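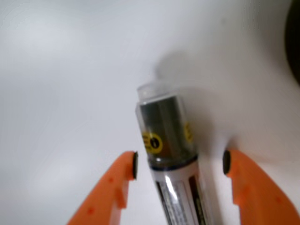 Supply table sorters and packers wanted - Skudov stationery reuse, Peldale

Short-term, paid, part time. Apply by 26th May please, earlier is better, we are reading them as they come in.

Skudov takes in used and leftover office supplies from companies that are moving, closing or just clearing out their cabinets. Pens, markers, glue sticks, tape, pencils, rulers, all of it. We sort it, test it, pack it into kits and send it to schools and after-school clubs. Last year 3,851 kits went out. This year we have more stuff and the same number of hands, so we need people.

What the work is

Mostly you are at a plain white table with a pile of small things on it and you put them where they go. Sounds easy. It is easy for the first hour. Then you get a mechanical pencil that looks like a pen and a glue stick that looks like a marker and you have to slow down and check.

A normal shift:

- tip a bag out on the table, spread it so nothing is on top of anything else
- pull the trash first (cracked barrels, dead caps, empty tape cores)
- writing tools to one side, sticky things to the other
- test every pen and marker on the scrap pad, a line and a loop, not just a dot
- caps back on until they click
- pack by the kit list, initial the card, close the bag

Markers get their own pass. Cap on, wipe the barrel, leave the label alone if it's readable. If the cap is see-through check down inside it for dried ink. Do not swap caps between makers even if they seem to fit, they don't seal and the thing is dead in a month. We learned this with a whole shelf of them in December.

Pens: clip ones and plain ones go in the same tray. Metal pens go in the small tray, those are for the teachers' kits. Mechanical pencils need a lead in them and one spare, and please click them a few times before you call them broken, half the time the lead is just stuck.

Tape is the annoying part. Clear tape, black electrical tape, little end-of-roll bits that people donate for some reason. Find the end, fold it over a quarter inch so a kid can find it too. Clear tape goes in the kits. Electrical tape does not go in the kits, it goes to Atach, the repair workshop downstairs, they use all we can give them. Very small rolls also go to Atach. 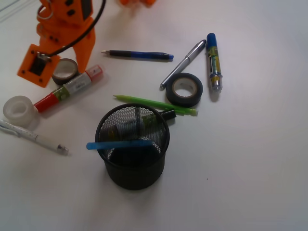

Glue sticks, take the cap off and look. If it's shrunk away from the sides it's done. If it's good wipe the rim and cap it again. Glue sticks and fat markers get mixed up constantly, read the label before you throw it in a tray.

Keep the table clear at the edges, round stuff rolls off and we find it in June.

Who we're looking for

You don't need experience. We mean it, half of the current crew came from resturants or straight from school. You do need:

- decent patience with small objects
- OK eyesight for small print, with glasses is fine
- hands that are alright with a few hours of caps and clips
- to be 18 or over
- to show up when you said or text if you can't

Nice to have: you've done picking or packing before, you can read a kit list in a second language, you have a car. None of these will decide it.

Standing or sitting, your choice. Tables go up and down, stools are there. If you need something set up differently write it in the application and we'll sort it before your first shift.

Hours

Morning shift or afternoon shift, four hours each, weekdays only. Minimum 2 shifts a week, more if you want them. No evenings. There is a break in the middle and it's paid. Coffee and tea free, bring your own food, the fridge works but is small.

Contract runs six weeks, might get longer, can't promise. Pay is hourly and goes out every other Friday. The rate is on the form. Same rate for everybody on the tables, new or not. Training shift is paid too.

Where

Second floor of the Pant building, Peldale, room 42. The door says Pant Storage, ignore that, it's us. Elevator is slow but it runs. Bus stops out front, bikes can come inside and go under the stairs. Parking is behind the building and fills up early.

The room is bright and kind of chilly in the morning so layers. Closed shoes. Long sleeves are a bad idea with ink testing, so are sleeves you like.

How to apply

Short is fine. No cover letter. Send us:

1. your name and a phone number
2. which shifts you can do, and any you definitely can't
3. when you could start
4. two or three lines on any work you've done with your hands, paid or not. Sewing, kitchen prep, model trains, whatever

Use the form on the Skudov jobs page, or drop a note at the front desk in an envelope marked KIT TABLE. Quote ref 878 either way or it ends up with the driver applications.

Habibur Selvanayagam reads the applications and will call you, usually within the week. If you miss the call he leaves a message, call back, don't email. Then there's a half hour try-out at the table with a mixed bag, same as a real one. No trick to it. Ask questions while you do it, that's prefered.

Questions about the work itself, what's in the kits, how the tables are set up etc. go to Jahangir Rathnayake, who runs the floor. He's in every morning and you can stop by and watch for ten minutes before you decide. Ring the bell twice.

Couple of things people always ask

Can I come with a friend? Yes, apply separately, put each other's names on the form.

Can I take home supplies? Not from the kit trays. There's a box by the door with odds and ends for staff, take what you like out of that.

Is there lifting? Some. Bags come up on a cart and get shared between tables. If you can't lift say so and you'll be on testing.

Will there be work after the six weeks? Depends on the fall donations. We keep a list and call the people on it first.

If you have supplies to donate instead, that's the other form. Bag them, no boxes please, and nothing with wet ink.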